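Equipment planning for a robot manipulation workcell

Equipment planning for a robot manipulation workcell is the work of deciding what must be bought, borrowed, built or kept in stock before a robot can handle objects at a table in a laboratory, a school workshop or a small company. It includes the choice of the robot, but also the table, the cameras, the computers, the safety equipment, the small objects to be handled, and the working hours of the people who keep everything in order. The term is used mostly for cells where the task changes often. For a production line, where one task stays the same for years, the planning follows other rules and is normally done by a system integrator.

The article describes the usual parts of such a plan, the way the costs are divided, and the mistakes which are reported most often.

Scope

A manipulation workcell is the robot together with everything inside its reach and everything that must stand near it. In a plan the cell is normally divided in two groups. The first group is capital equipment, meaning things with a long life and a serial number. The second group is consumables, meaning things which are used up, get dirty or are lost. Between the two there is a grey zone: gripper fingers, cables, lamps and camera mounts may be put in either group, and different institutions do it differently. It is advisable to ask the finance office before the first order, as moving an item from one group to the other after delivery can take more time than the purchase itself.

Buildings and electrical installation are generally left out of the equipment plan. They should still be mentioned in it, with the name of the office that pays for them.

Capital equipment

The robot is the largest single item in nearly every plan. For table work the buyer can choose between one arm on a fixed base, two arms on a common frame, and a complete two-armed machine with its own body. One arm is cheaper and easier to repair. Two arms make it possible to hold a container with one hand and put something into it with the other, and this is the reason most often written in applications for funding. A buyer should check whether the planned tasks really need it. In many cells the second arm stands still for a large part of the week.

Grippers are frequently quoted separately from the arm. The quotation should say if fingers are included, how many spare pairs are supplied, and whether the fingers can be changed by the user with ordinary tools. A gripper that can only be serviced by the maker must be sent away, and during this time the cell does not work.

Cameras, with their mounts and cables, come next. A fixed camera beside or above the table is the simplest arrangement and needs only a stable support. Cameras carried on the wrist give a nearer view but their cables wear out sooner. The plan should name the length of each cable. It sounds like a small matter, but a cable which is too short has delayed the start of many cells by several weeks.

Computers are often forgotten in the first version of the budget, or it is supposed that an old machine can be used. Recording from several cameras at once needs fast storage, and the storage fills quickly. At least one complete replacement of the storage should be planned within the life of the robot.

Table and consumables

The working surface has a strong effect on the daily use of the cell, while its price is low. A plain surface without pattern makes small objects easy to see, both for people and for cameras. Cloth covers are cheap and can be washed, but they form folds, and a light object can stand unevenly on a fold. Hard covers stay flat, but shine under strong lamps. Some teams buy both kinds and decide after the first month.

Objects for handling are best bought in common shops, in greater numbers than seems necessary. Disposable cups, small bottles and coloured tape cost little. Their problem is continuity. A shop may change the colour or the size of a cup from one season to the next, and then the new trials cannot be compared well with the old ones. For this reason a planner should order one large batch and keep part of it in closed boxes.
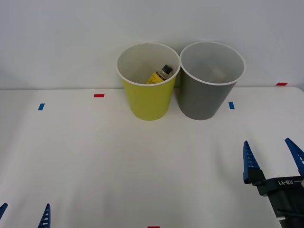
Avwood Technical Centre, Workcell Purchasing Group

Tape on the table is used for marking positions, so that the objects can be returned to the same place for each trial. With two colours it is possible to give each colour its own meaning, for example one for objects and one for limits. Red and blue strips on a white cover remain easy to tell apart. The meaning of the colours should be written down in the plan or in the cell manual. It is a frequent fault that only one person knows it, and when this person leaves, the tape is removed and set again by guess.

A small bottle lying in a cup is a typical handling object of this kind. It has a cap which the fingers can take, it is light, and it can be leaned at different angles. The planner should write down if bottles are used full or empty. Bottles with liquid behave differently in the grip, and they also bring a risk of leakage, so absorbent cloths and a spare table cover have to be added to the list.

Dividing the budget

There is no fixed rule for the division of the money. A simple method, taught at the Avwood centre and known there as the Flumness sheet, uses one page with four columns: item, who needs it, date of need, and what happens if it comes late. Prices are put on a second page. The idea is that people discuss the need before they see the price. Items with nothing in the fourth column are moved to the end of the list, and are bought only if money remains.

In the planning of its own cell the centre arrived at a list of 233 lines. Of these, 18 were capital items and all the others were consumables, spare parts and small tools. The capital items took most of the money, but the small lines took most of the working time, as each of them had to be searched, compared and ordered. Later the small lines were collected in 2 framework orders, one with the supplier Kiltix for electrical and mechanical parts and one with the supplier Cirillo for table material, cups, tape and cleaning articles. This reduced the paperwork considerably.

A reserve should be kept in every plan. The centre holds back 25 per cent of the consumables budget until the cell has been in use for half a year. Before that time it is hard to know which things will be used quickly. Tape and table covers are commonly underestimated, and special tools are commonly overestimated.

Timing

Orders are placed in the order of delivery time, with the slowest first. The robot and its grippers come at the head, then the computers, then the cameras. Furniture can also be slow, which surprises many buyers. Consumables are ordered last, but they must arrive before the robot, as otherwise the training days paid to the supplier cannot be used fully.

Where the budget year closes in winter, a delivery in February may fall into the wrong year. The contract should then state whether payment is due at order, at delivery or after acceptance. Acceptance itself needs a written test. A short test with the real objects, on the real table, is more useful to the buyer than a demonstration at the supplier's premises.

Running costs

After the purchase, the yearly costs are made up of service, replacement of fingers and cables, consumables, storage for recordings, software licences and staff. Staff is normally the largest of these and is often paid from another account, with the result that it does not appear in the plan. A cell without an operator for at least part of each day will be used little, whatever its equipment.

Service contracts should be compared by response time and by the list of parts included. The yearly price alone says little. If two cells in the same institution use the same model, they can share one stock of spare parts.

Common mistakes

The mistakes reported most often are the following.

Ordering the robot before measuring the door and the lift.
Buying only one set of fingers.
Counting on free delivery of software updates without having it in the contract.
Placing the table against a wall before the reach of both arms has been checked.
Changing the type of cup or bottle in the middle of a series of trials.
Leaving disposal out of the plan, for the old robot as well as for the packaging of the new one.

See also

Acceptance test
Framework order
Gripper finger
Total cost of ownership
Workcell layout

Last edited October 27, 2026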